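Color Transfer and Lint Pickup in Mixed Household Laundry
Aksel Þórarinsdóttir and Sólveig Hjaltested
Textile Science, second-year project
05/03/2021

1. Background

Mixed loads save water but put dyed knits next to pale woven fabric. Two faults follow: dye moves onto the lighter cloth, and loose fiber settles on the knit. The project measured both in a domestic front loader at 30 degrees, using Toft powder detergent.

2. Method

Undyed cotton swatches were pinned inside each load. The drum speed was held at 1000 rpm for the final spin. Swatches were dried flat and compared with an unwashed control on a gray scale. Lint was lifted with clear tape and weighed -- the balance was on loan from the Didholm lab and was recalibrated in November.

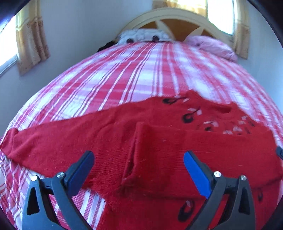
Lint is harder to grade than staining. Fiber collects where the surface gives it something to hold, and visibility depends on the contrast between fiber and ground. On a red knitted sweater, small pale specks show clearly along the sleeve, among the ribbed knit lines. The same mass of lint on undyed cotton was missed by eye in several trials, so tape weights were used for all comparisons.

3. Results

Of 228 swatches, 78 showed visible staining. Most came from first washes of new knits. Shorter cycles reduced staining but left lint weights unchanged.

4. Limits

Only one machine was used, and water hardness was not controlled.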